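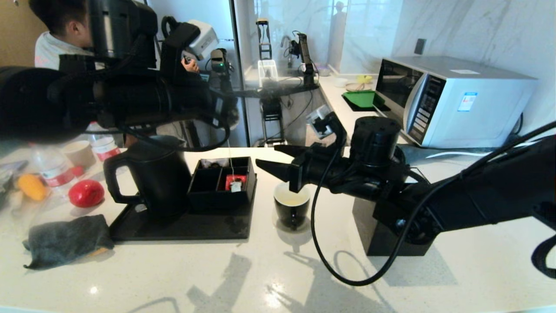

The Genurby local income tax is a tax on wages and business profits collected by the city of Genurby. It is separate from federal and state income tax and is filed on its own return, Form G-14.

Residents pay the tax on all earned income, wherever the work is done. Nonresidents pay only on income earned inside the city limits. Interest, dividends, pensions and unemployment benefits are not taxed.

Rates and credits

The tax is charged in two brackets, with a lower rate for nonresidents in both. Each filer may claim a personal credit of $157, which reduces the tax itself – not the income it is figured on. The credit cannot be refunded or carried to another year.

Residents who work in Pelberg or Dorkley, which have income taxes of their own, may subtract the tax paid there. The amount subtracted cannot be more than the Genurby tax on the same income.

Filing

Employers withhold the tax from each paycheck and must send out wage statements by the end of February. People with self-employment income make quarterly payments if they expect to owe more than $1,561 for the year. Late returns can be filed for up to six years when a refund is not involved – refund claims have a shorter limit, set by the city code.

See also

Dorkley earnings tax
Pelberg wage tax
Tax credit
Withholding tax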